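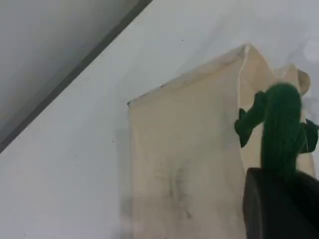 The patient, smudge to the front, with green fuzzy cactus in attendance.

How to clean a pale bag you should never have bought

Posted by Yuzhen Cui, Wednesday, April 16, 2025

A cream bag looks lovely for as long as it stays in the shop. I brought mine home in February and it has since collected grey marks from every bus seat between Alden and the market. I have tried most things on it, some of them sensible.

What you need: a soft dry brush, a white rubber (the school sort), a white cloth, a drop of washing-up liquid and a table you have wiped first. I once skipped the wiping. You can guess.

1. Empty the bag and shake it upside down over the bin. Mine gave up 41p and a receipt from Sekano for something I'd denied buying.

2. Stand it up and look at it in daylight. Decide which marks bother you and which you can turn towards the wall.

3. Lay it flat and smooth the creases with your hand, working from the base to the opening. Leave the handles resting loosely, well out of the way of the marks.
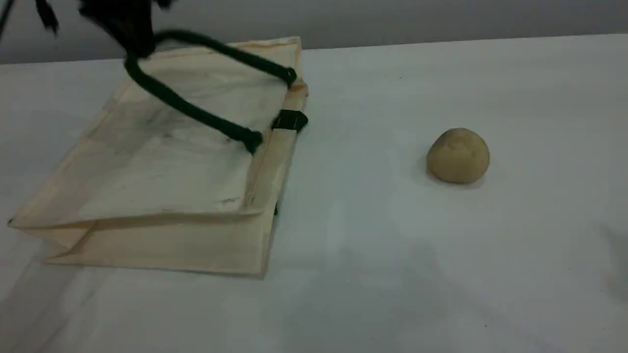 Flat on its broad side, with the dark green rope handle over the upper face.

4. Brush off any loose dirt, then go over the smudges with the rubber in short strokes, all one way. Scrubbing in circles gives you a round smudge.

5. If your bag is cloth, dab what's left with the cloth, barely damp, and a trace of washing-up liquid. If it's paper, stop at step four and learn to love it.

6. Keep water off coloured rope. Dark dye on cream cloth is a whole other page, and I'm not ready to write it.

7. Leave it open to air for 13 hours or until you need to carry something, whichever is sooner. At my house it's always the second.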